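Somuteo: second account posts as the first one

Status: closed, with some reluctance
Opened: 2023-04-05
Component: accounts / token storage

Reported behavior

I have two accounts set up in Somuteo, named guvgate and purside. Starting the client with -a purside shows the purside timeline, as it should. Posting from there sends the message out under guvgate. My gardening followers now know a great deal about my employer's outage.

Tried so far

Deleted purside.token and authorized again. Same result.

Cleared the cache folder, which had grown to 2000 files. Same result, in a tidier folder.

Ran with --debug. The log is 90 lines long, and 49 of them say "loading config". Line 20 is the one that matters:
alias 'purside ' not found, using default for write
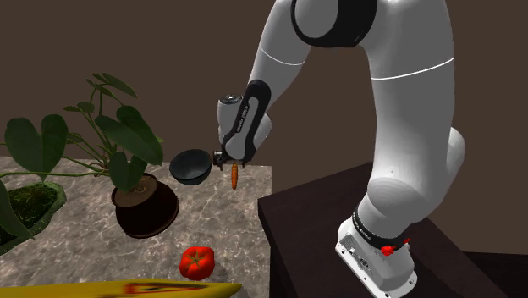
Cause

There is a trailing space after the alias in my config file. The reader trims it when fetching and leaves it alone when posting. I pasted that line from the Pacheco setup guide, space included.

Fix

Open ~/.somuteo/config, go to the [accounts] section and remove the space after purside. Restart the client. The token file can stay where it is. Test with a direct message to yourself before saying anything you mean.

Still open

Falling back to the default account on a failed write should be an error. Filed separately, as a feature request, after the form refused to let me call it a bug.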